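Peromine Issues Third-Party Due Diligence Schedule for Export Contractors

MILLDALE, Dec 10, 2021 - Peromine, a compliance advisory firm, has issued a revised due diligence schedule for companies that sell through overseas agents. The schedule applies to commission agreements, customs brokerage and facilitation payments under anti-bribery law.

The revision follows a review of 692 agent contracts carried out with the law firm Sutora. Of these, 73 contained no audit clause and 40 did not identify the beneficial owner of the agent.

Under the schedule, each agent is placed in one of two risk tiers. Tier 2 agents require ownership records, bank account verification and written approval before any commission is paid. Contracts signed before May are to be reassessed at renewal.
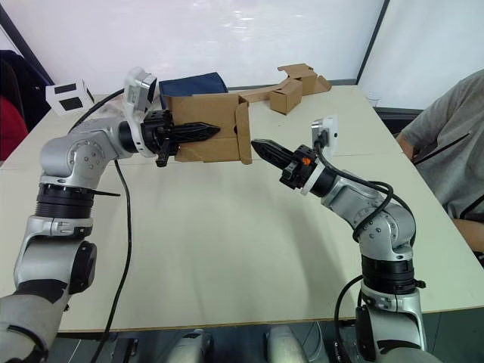
Records are kept in Chauke, the firm's case management system, and can be exported for outside counsel. Existing clients will receive the schedule at no charge. Requests for copies should be sent to the Milldale office.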